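Home | About Us | Methods | People | Join | Contact

About the Floltley Lab

Floltley is a small robotics group with one research question and a great deal of toy food. We want to know how little a robot needs to be shown before it can tidy a kitchen it has never met. The grant application put this at greater length.

The group was started by Sabine Bauerfeind, who had spent years on factory arms that did the same thing perfectly all day, and wanted to work on something that would disappoint her more often. Lech Dudek joined to build the hardware, Conceição Valente to run the experiments, and Zhuoran Xu to explain to the rest of us what the experiments meant. Vicente Barrientos keeps the code running and would like it known that he did not write the old version.

What we do

Our method is called Plirker. The name stands for nothing. We did try to make it stand for something, over a long lunch, and the results were worse.

Most robot learning systems are fed many demonstrations of each task: pick up the cup, pick up the cup, pick up the cup. Plirker gets 5 per object, and spends the rest of its effort on deciding where to look. It takes one view from over the table and one from the wrist, and at every step it asks which of the two is worth believing. From above, the robot can find the ketchup among the dishes. Up close, it has to work out which end of the ketchup to grab, and the overhead view is not much help with that.
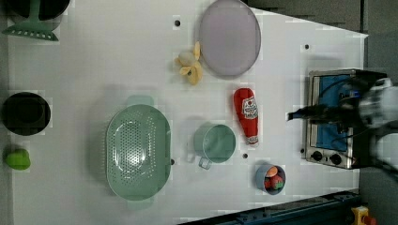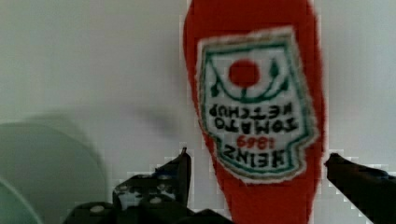

The Plirker kitchen table from overhead (first) and the ketchup as the wrist camera gets it, label upside down (second).

How it's going

Our last full study ran to 400 trials. Choosing between views beat using both views all the time, which surprised Zhuoran and annoyed Lech, who had just finished a very nice mount for a third camera. The gain was largest for soft objects and for anything crowded by its neighbors. For objects sitting alone in open space, Plirker did no better than our plain baseline, and we say so in the paper, in a table, on a page people do read.

The method still has trouble when the arm blocks the overhead view at the same moment the wrist view is full of one object. It then trusts whichever camera it trusted last, a habit we recognize from staff meetings. Conceição is working on a fix that lets the arm back up and look again. Early runs are slow but promising, and the arm now hesitates in a way visitors find charming for the first 30 seconds.

Working with us

We take 4 students each July. You don't need to have touched a robot before. You do need to be willing to put the same banana back on the same table for most of an afternoon and write down what happened. Applicants who tell us about something that failed, and what they tried next, tend to do well here.

Recent from the lab

- Plirker: Choosing a View When Two Disagree
- Soft Objects, Hard Feelings: Notes on Fabric Toys
- Fonov, our trial logging tool, gets a search box
- Why we retired the Fuchs gripper
- Summer student projects: the July group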